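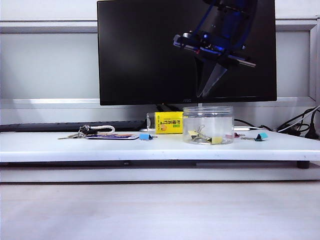 Kaltine Storage, Ikville: Renter Questions

When can I get to my unit?
The gate opens at 6 a.m. and closes at 10 p.m. every day. The office keeps shorter hours and is shut on Sundays.

How do I pay?
By card or check at the office, or by mail. Rent is due on the first. A late fee of $15 is added after the fifth.

Can I store food?
No. Sealed cans are not allowed either – they attract pests once they leak.

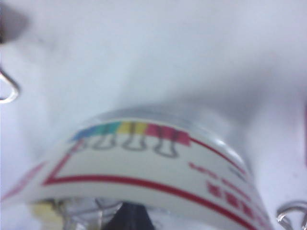
How much notice do I give before moving out?
We need 15 days in writing. Sweep the unit and take your lock with you.

Which units are heated?
Units 20 through 41, along the Wiriya Road side. They cost more and there is usually a waiting list in January.

Page updated February 20, 2012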